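Notes on the Care of White Work Surfaces and Small Cloths

Regular readers of this blog will know that I have given a good part of the year to the workroom, and in particular to the matter of how a table ought to be kept. Several letters have reached me since the June entry on shelving, and most of them asked about surfaces. The present entry sets out the practice I have settled on. It is offered as a record of one household, and readers are free to depart from it wherever their own rooms require.

The principle I follow is that a table should carry the work presently under way and nothing else. Items awaiting attention belong on the shelf to the left of the door. Items that have been dealt with belong in the drawer, or in the cabinet if they are too large for the drawer. I kept to this rule poorly for the first months and was obliged to begin again twice.

The choice of a white top

I considered three finishes before the present one. The dark stain offered by Sproģis was handsome in the catalog and I requested a sample, which remained on the windowsill through most of the spring. It concealed crumbs very well. I came to regard this as a fault, as I prefer to know when a surface needs wiping. A pale gray was also considered and was rejected by the rest of the household on grounds of gloom.

White shows everything. Small dark specks appear on it by the middle of the day, and a gray smudge will stay in plain sight until it is attended to. A person who finds this distressing should choose something else. I have found it useful, and I have come to clean more lightly and more often as a result.

The top came from Bridar at a cost of 194 dollars, delivery included. The invoice, number 2118, has been placed in the household file together with the care leaflet, which recommends a soft damp cloth and very little besides. I have followed the leaflet with one exception, described further on.

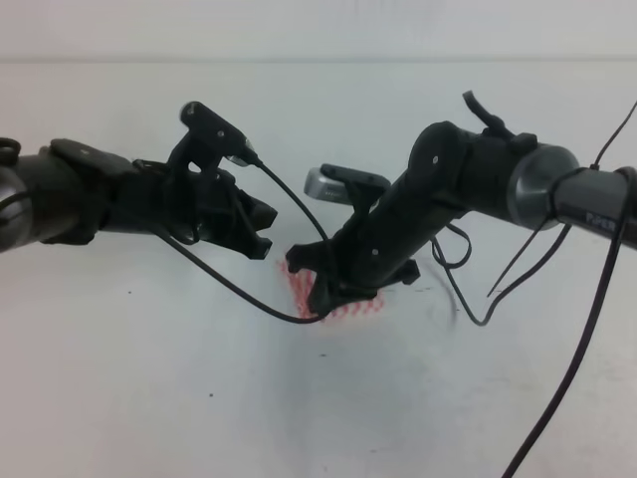
Daily and weekly care

The daily procedure is brief. The surface is brushed from the far side toward the near side with a soft hand brush, so that loose specks are gathered at one edge and may be taken up in a pan. Wiping before brushing is to be avoided. It drags the grit across the finish, and the fine scratches it leaves will hold dirt from that day forward.

After brushing, a damp cloth is passed over the whole area in long strokes, followed by a dry one. Circular strokes leave marks that are visible in low light, particularly in the late afternoon.

Once each week the following is carried out:

1. Everything that can reasonably be lifted is lifted, and the area beneath it is brushed.
2. Cables are raised one at a time and wiped along their length with a barely damp cloth. Dust collects on a black cable without being noticed and is then passed to the table.
3. Smudges that have resisted the daily cloth are treated with a paste of baking soda and water, left for a few minutes and removed gently.
4. The seam where the surface meets whatever stands behind it is cleared with a dry paintbrush.

The third item is the exception to which I referred. The leaflet does not mention baking soda, and readers should try it first in a corner. I have used it sparingly — perhaps once in two weeks — and have seen no dulling so far.

With regard to cables generally, I held for a long time that they should be tied down wherever they crossed a table. I have since relaxed this view. A cable that must follow something as it moves needs its slack, and a tie placed too tightly puts strain on the connector. Ties are best kept for the portions that stay put, such as those along a table leg or behind a cabinet.

Small cloths and their folding

The second subject of this entry is the small cloth, on which I have received more correspondence than I would have expected. I keep a stock of them for the workroom, separate from those used in the kitchen. The two were formerly washed together and stored together, and the kitchen cloths invariably came to the workroom smelling of onions.

A printed cloth is preferable to a plain one on a white table. A plain white cloth disappears against the surface and is put away late or forgotten altogether, whereas red or orange on a white ground is found at once. Stripes have a further merit when the time comes to fold. The eye can follow them, and a crooked fold is apparent before it has been pressed flat. Zigzag stripes are somewhat less exact in this respect than straight ones, though I find them more cheerful and have stopped objecting to them.
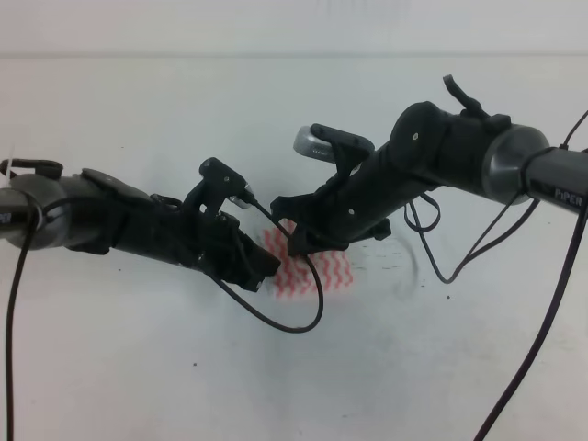
For folding, the cloth should first be laid flat with its edges parallel to those of the table. It is tempting to begin while the fabric is still bunched and to correct matters along the way, but the result is seldom square. I smooth from the middle outward with the side of the hand, then take up two corners and bring them across to the opposite two. The fold is pressed once. A second fold in the other direction completes the work for most sizes, and a third may be added where the drawer is shallow.

Thin cotton of the sort sold by Dusia takes a fold readily. Heavier weaves spring back and may need to rest under a book for an hour. I no longer iron cloths of this kind.

Washing is done at a moderate temperature, with reds kept apart for the first few washes. I neglected this in one instance, and the pink cloths that resulted are still in service.

Storage is in the upper drawer, standing on edge so that each may be seen. The drawer insert, a Skanda model 33 inches wide, proved slightly too long for the drawer and had to be trimmed. I would advise measuring the inside of the drawer and disregarding the front panel entirely.

The next entry will deal with the shelf to the left of the door, which has again become full.

Contact | Copyright, all rights reserved | Back to top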